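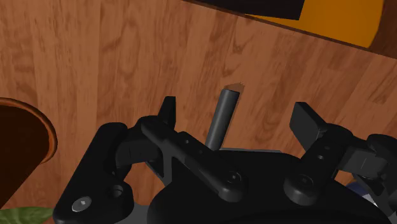
# Chapter 4: How a Parish Keeps Its Books

If you grew up in a parish, you probably remember the collection basket long before you remember anything anyone said about where the money went. It came down the pew, you dropped in your envelope, and that was that. This chapter picks up where the basket leaves off. We will follow a Sunday offering from the church hall to the bank, then to the diocese, and finally into the annual report that parishioners find stacked by the door (and too often leave there).

We will spend most of our time with Stenus, a mid-sized diocese whose records are unusually complete. Its 60 parishes range from a downtown cathedral to the little mission church at Calimlim, where the books were kept by hand in a green ledger until quite recently. Calimlim has 90 registered households. The largest parish, Jismont, has 1,968 – and yet, as you will see, the two fill out exactly the same forms each year, which tells you something about how church law looks at a parish.

Before we go further, a word about that law. Under the canon law of the Catholic Church, a parish is a "juridic person," meaning that it can own property in its own right. The pastor manages that property, but he doesn't own it, and neither does the bishop. Every parish must also have a finance council to help the pastor with this work. Students often find this surprising, and it is worth reading the paragraph twice, for a good many of the disputes in the second half of the chapter grow out of a misunderstanding on just this point.

Civil law adds a layer of its own. In some American dioceses each parish is separately incorporated under state law, while in others the bishop has held title to everything on behalf of the parishes. Stenus changed from the second arrangement to the first, and the change took roughly 2 years. We will look at the letters the diocese sent out during that time, along with the Plusotell agreement, under which several small parishes came to share one bookkeeper and, eventually, one copy machine.

You don't need any accounting to follow along. Keep a pencil handy, though, and look over these terms before you begin Section 4.1:

- **Assessment** – the share of a parish's income paid to the diocese
- **Restricted gift** – money given for a stated purpose
- **Alienation** – the transfer of church property to someone else

## 4.1 The Sunday Offering

We begin in the sacristy at Calimlim, just after the last Mass of the morning, with two ushers and a canvas bag.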